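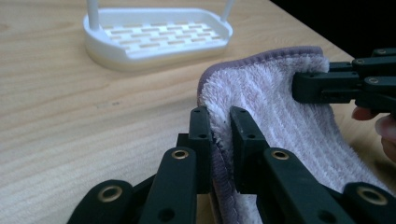

Can the Fidik grippers be used before the towel task is loaded?
They can be strapped on and opened and closed, but nothing is saved until a task is loaded.

4. Recording the towel task

These steps follow Herkby's own sheet, with my remarks where the sheet promises more than I would. Olga Toledo checked them on 22 Sep 2018 against software build 2623.

4.1 Lay the towel on the table, away from the stand.
4.2 Strap on both grippers. Snug is enough. Herkby says one size fits all hands, and I doubt it.
4.3 Run each cable down along the forearm and leave some slack.
4.4 Pinch the towel near its edge with one gripper, then bring in the other.

Note: The sheet claims the fingers hold any household fabric. Test your own before you believe that. Thick hems are a fair place to start.

4.5 Fold at an even pace and keep both grippers in view of the head camera. 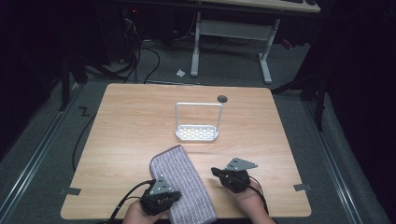
Fig. 3. Both grippers at the table, towel folded lengthwise.

4.6 Stop the recording before you unstrap anything.
4.7 Open the file and watch it through. The green "complete" label means the file closed properly – it says nothing about the fold.

Caution: Keep your own fingers clear of the linkage bars when the jaws close.

Caution: Do not step over floor cables with the grippers on.

The kit is sold as good for up to 1672 recordings per set of finger pads. Herkby gives no test report for that figure. Order spare pads early, part 633.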